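Gremiris 400 Iceboat Runner Set

Stern-steering and bow-steering iceboats up to 400 pounds all-up weight. Sold as a matched set.

The Gremiris 400 is a general-purpose runner set for one-person iceboats. It is made for sailors who travel to whatever ice is open that weekend and don't want to carry three sets of steel to find out what works. The profile is a medium crown that handles hard black ice well and holds up on gray ice with some snow cover. It is not a slush runner. For soft ice in late season, look at the Pradham wide plate set.

Each set has two side runners and one steering runner, ground together at the Hundlow shop from the same batch of steel. The edges are cut at 90 degrees and finished with a fine stone. We check every set for straightness before it is boxed, and the reading is written on the card that comes with it. Keep the card. If you send the set back to us for grinding, we use it to see what has changed.

What you get

Two side runners, drilled for a standard chock bolt
One steering runner, drilled to match
Edge guards for all three
Profile card
4 bolts with lock nuts, including one spare

Chocks are not included. If you are building a boat from scratch, order the chocks at the same time and we will fit them to the runners before shipping.

Profile and crown

The crown is the slight curve along the bottom of the runner. A flatter crown puts more steel on the ice and tracks better at speed, but it is slow to turn and hard to push off in light air. More crown makes the boat lively and easy to start, and it will slide out sooner in a hard turn. The 400 sits between the two. The side runners are a little flatter than the steering runner.

Henok Fikre does the grinding and can change the crown on a new set if you tell us your weight, the type of boat and where you usually sail. This adds 11 days to the order. Custom crowns can't be returned unless there is a fault in the steel.

Ordering from the shop

Orders go through the web form or by phone. Asnakech Ayele handles both, and she will call you back if the bolt size on your form doesn't match the boat you listed. That happens often with older hulls, so please measure the bolt and don't go by the plans. Stock is updated at the end of each working day, and a set shown as available in the morning may already be spoken for.

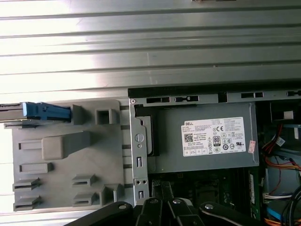 Fitting

Put the side runners on first, with the boat upside down or on its side on a padded stand. Tighten the chock bolt until the runner pivots with firm hand pressure and stops where you leave it. A runner that flops will catch on a crack. Use the lock nuts supplied and replace them each season.

Alignment matters more than anything else you do to the boat. With your normal sailing weight on the plank, measure between the runners at the front and again at the back. The two figures should match. If they don't, shim the chock and measure again. Do this on the ice or on a level floor – a gravel lot won't give you a reading you can trust.

The steering runner should point straight ahead when the tiller is centered. Check it after the first few runs, as new bolts settle.

Care

Wipe the steel dry after sailing and put the edge guards on before the runners go in the car. A light coat of oil is enough between weekends. For summer storage, use heavier oil and keep the set off concrete. Stone marks and small nicks can be taken out at home with a fine stone and a jig. Anything deeper should come back to us.

We take in runners for grinding from May through the end of summer. Sets that arrive later than that go in line behind new orders and may not be ready for first ice.

Fits

Ayele one-person hull, all years
Pradham bow-steerer, with the narrow chock
Most home-built boats using a standard chock bolt

Does not fit the Pradham two-seater. That boat is over the weight limit for this set and uses a larger bolt.

Returns

Unused sets can be returned in the original box with the profile card. Once a runner has been on the ice we can't take it back, but we will regrind the first set you buy from us once at no charge. You pay shipping one way.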